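Relico - demonstrações de tarefas domésticas e de bancada

Resumo

Relico reúne mais de 3,000 demonstrações de tarefas comuns de casa e de oficina, gravadas com garras manuais. O objetivo é medir até onde um robô de dois braços consegue repetir o que uma pessoa fez com as mesmas garras. A resposta, por enquanto, é: em parte.

Tarefas

São 9 tarefas. Entre elas:
dobrar toalhas de rosto
guardar talheres na gaveta
limpar uma mesa com pano
separar parafusos por tamanho
encaixar tampas em caixas
repor itens em estantes

Coleta

As gravações foram feitas no salão da Graleck, com várias pessoas no mesmo espaço. Cada operador trabalha com 2 garras, uma em cada mão. As pontas dos dedos têm forma de V e insertos texturizados. Os marcadores em preto e branco servem para calcular a posição relativa das garras.

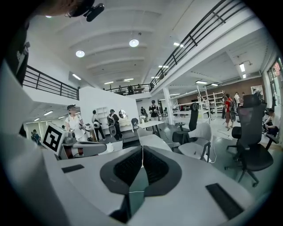
Estrutura dos arquivos

Cada episódio fica em uma pasta própria, com vídeo, trajetória e abertura dos dedos. O arquivo notas.txt é opcional e traz comentários do operador. Episódios com perda de rastreamento foram mantidos e levam a etiqueta "falha".

Resultados de referência

A política Molden, treinada só com estes dados, foi testada em 5 tarefas. Foi bem com tampas e talheres quando os objetos estavam separados. Toalhas continuam difíceis: o robô pega duas camadas de tecido ou solta a ponta antes da dobra. Na limpeza de mesa ele passa o pano, mas não percebe o que ficou para trás.

Limitações

Todos os operadores são adultos.
Não há tarefas com água corrente nem com fogão.
A iluminação varia pouco entre episódios.
O teste em oficina, na Rácz, usou uma única bancada - os números não devem ser generalizados.

Privacidade

Outras pessoas podem aparecer ao fundo. Pedidos de remoção são processados toda segunda-feira.

Manutenção

Bảo Đào. Correções de etiquetas podem ser enviadas pelo repositório, com o número do episódio no título.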